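The Games Shelf, and Everything That Lives on It
A gallery from our July tidy-up

Most of you who stop by this page know the games shelf already, or have at least been handed something off it while waiting for the kettle. It started as one plank in the hallway with a checkers set and a jigsaw of a lighthouse (still one of my favorites, even with the sky taking an entire rainy week to put together), and over the years it has grown down the wall and halfway into the closet. People move away and leave us their games. People have children and leave us their breakable games. Somebody's aunt clears out a den and we get a box with three kinds of dominoes in it, all mixed up and all lovely.

So every July we take the lot down, open every lid, and see what we have. It takes the better part of two mornings and I look forward to it far more than I probably should! There is something very pleasing about opening a box you haven't touched in a year and finding it just as you left it, and something almost as pleasing about finding it in a complete muddle and getting to put it right.

I've kept this page going as a sort of running album, with a line or two about each thing. Some of the entries have been here so long that they've lost their photographs (the old site swallowed them when we moved everything over), and I have left the words standing, as I couldn't bear to take them out. If you have a copy of any of the missing ones, please do send it along.

The lighthouse jigsaw
All 1000 pieces, as of this summer, which I know because Akua Quartey did it start to finish on the back porch and refused to let anybody help with the last row. She says the rocks are the hard part. I have always said it was the sky, and we've agreed to leave it there.

The checkers set
Our oldest game, with a board that folds in the middle and a hinge that complains. One of the red pieces is a button from a winter coat, and has been for so long that the children pick it first. I did offer to order a proper replacement this year and was told very firmly to leave it alone.

The big tin of cards
Decks and decks, some in their own boxes and some held together with rubber bands. We sorted them by back pattern, which is a job best done sitting down with something cold to drink. Anything short of a full deck goes into the craft drawer, where it gets turned into bookmarks and gift tags and, last winter, a really handsome garland.

The poker chips
Now here I could go on for a while, so forgive me. I am very fond of a game set that comes in its own case, the sort with latches at the front and a lid that stands up behind, because you can open the thing in the middle of a table and everybody can see at once what there is to play with. This one has black egg-crate foam in the lid and keeps its chips in standing stacks, with green on both sides of the tray, a purple stack to the left, and orange and gray over on the right. The middle slot has gathered up a few little strangers, as middle slots will: a pink square block, another pink block, and something small, round and blue. The stapler was out on the table as well. 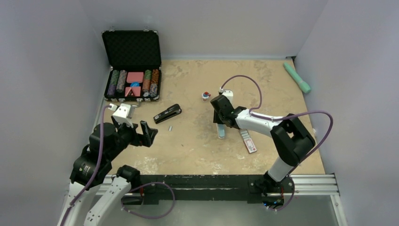
Nii Opoku wrote in the comments that he'd keep the purple ones out of circulation until everyone at the table has agreed on what they're worth, having once sat through an entire evening where half the players thought they were the highest chip and the other half thought they were the lowest. His suggestion is a slip of paper tucked under the foam with the colors and values written out in large letters, and I think he's quite right, so I've put it on the list for the next rainy afternoon. We've always made it up as we went along, and I'll admit it has led to some spirited conversations.

While I was at it, Aba Ametepe sent me the values her family uses, which she has very kindly let me pass on. Hers go up in an order that seems odd until you've played it a few times, with green as the lowest and orange as the one you hang on to. If yours are different I would love to hear about it, and particularly how you came to settle on them.

The domino boxes
We have finally separated the three sets! It was done on the living room rug with the lamp pulled over, matching the backs first and then the dots. One set has gone back into its box, one has moved into a cookie tin, and the third is in a drawstring bag that Adjoa Bawa sewed out of leftover curtain fabric. The bag is by far the nicest of the three and I suspect that set will now get all the attention.

Woto
A tile game that Mohammed-Awal Aryee brought over a couple of summers ago and never took home again. The rules are printed on a single sheet that has been folded so many times it is going soft along the creases, so this year I copied them out by hand and put both versions in the box. It's for 2 players, and a round takes 20 minutes if neither of you is a ponderer. I'm a ponderer. Bring a sandwich.

Plollska
The loud one. Everyone slaps the table, somebody always spills something, and the box has tape on all four corners as a result. I gave it fresh tape this year, in blue, and threw away two dried-out pens that had been living in the bottom of it. If you are borrowing it, please take your rings off first, for the sake of the table and the person sitting next to you.

The odds and ends jar
Every shelf needs one of these, and ours is a big pickle jar with a wide mouth. Into it goes any dice, peg, counter, marble or tiny plastic house that turns up under the couch and can't be matched to a box on the day. At the end of the tidy-up we tip it out and go through it all together, and there is usually at least one happy reunion. This year it was the thimble from the sewing game, which had been stood in for by an acorn cap since I don't know when.

The lending notebook
It isn't a game at all, but it lives on the shelf and does more work than anything else up there. Please write down what you've taken, and your name, in handwriting that another person could read. The new notebook is green and hangs from a string by the closet door. The old one is full to the last page, and I've kept it, partly for the doodles.

Borrowing works the same as ever. Take what you like, keep it for up to 30 days, and bring it back with the lid on. If a piece goes missing, please tell me, and I promise I won't be cross. We have a coat button in the checkers set and it has never held anybody up yet.

Still hoping to find, if you happen to be clearing out a closet: a sand timer, any size; a cribbage board with its pegs; and the instructions for Yakubu, which came to us in a plain box with a very pretty board and no clue whatsoever how to begin.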